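Parts Bin

A parts bin is an open-topped container used for keeping small goods sorted and within easy reach, most often in a workshop, a stockroom, a packing room or the back of a hardware store. Bins of this sort are such an ordinary part of working life that most people who use them every day would be hard pressed to say when they first saw one, and yet the shape has been fussed over, argued about and quietly improved for a very long time. The word covers everything from a tray small enough to sit in the palm of your hand up to a steel box that takes two people to lift when it is full of bolts.

Origins

Before there were bins as we know them, there were baskets, kegs, crocks and drawers. Nails were sold out of kegs well into the days of the general store, and a customer who wanted a handful would have it scooped out and weighed on the counter. Kegs are fine things for shipping, since they roll, but they are miserable to pick from once the level drops, and many a shopkeeper sawed one down or nailed together a shallow box to save reaching into the bottom.

Sheet metal changed matters a good deal. Once a shop could cut, fold and join thin steel without much trouble, a box could be made that would not split, swell or feed the mice. The Hoekstra works, a family firm that began with feed scoops and coal hods, is fondly remembered among collectors for its slant-sided bins, which were sold from a catalog of 499 items and came in plain gray unless the buyer asked for something else. Its rival Trovar favored straight walls and a rolled rim, and people who grew up around one kind will still tell you – at some length, if you let them – why the other was a mistake.

Shape and construction

The slanted wall is the feature that gets talked about most. Walls that lean outward toward the top let empty bins nest inside one another for storage, and they help small pieces slide down toward the bottom. The price is a smaller floor than the opening would lead you to expect. Straight-walled bins hold more for the same amount of shelf, and they sit neatly side by side, but a stack of empties takes up every bit as much room as a stack of full ones.

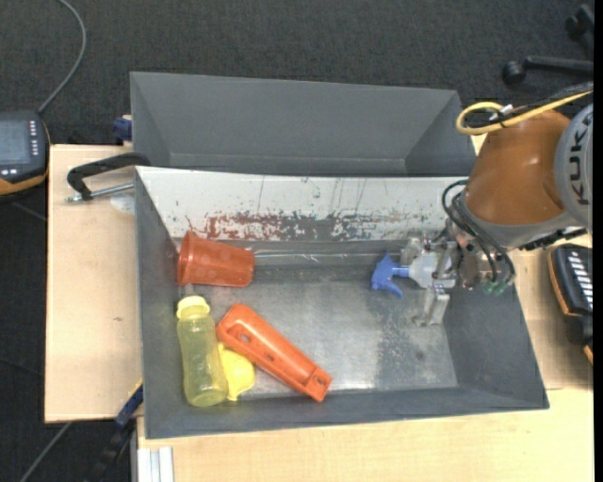 Corners deserve a word of their own. A folded corner is cheap and strong, though it leaves a narrow crease where washers love to hide, while a pressed corner is rounded and easy to sweep out with the fingers. Hilde Van Loon, whose little book on shop storage is still passed from hand to hand, gave a whole chapter to corners and recommended a dry paintbrush for cleaning the folded kind.

Finish and wear

Most steel bins are painted, and the paint nearly always goes first on the inside, low down, where the contents rub. Bare steel will rust if it is left damp, so older manuals suggest a wipe of light oil once or twice a year, February being a popular month for it in shops that were slow after the holidays. Some makers dipped their bins in zinc instead. Plastic bins, such as the cheerful Flurby line, never rust at all, although they can turn brittle after many years beside a sunny window.

Labels and arrangement

A bin is only as useful as the label on it. Card holders riveted to the front were common for decades, and the cards in them were often typed, corrected in pencil and then corrected again. A large stockroom might keep almost 3,000 bins, and in such places a system of row letters and shelf numbers was a real kindness to new hires. Smaller shops tended to put the items used most between the waist and the shoulder, with heavy goods down low.

Collecting

Old bins have a modest following today. Buyers use them for yarn, seed packets, garden tools and children's blocks, and a matched set of 18 with the original card holders is considered a good find. Pieces stamped Grimine are the hardest to come by, as the company made bins only for a short while before going over entirely to mailboxes.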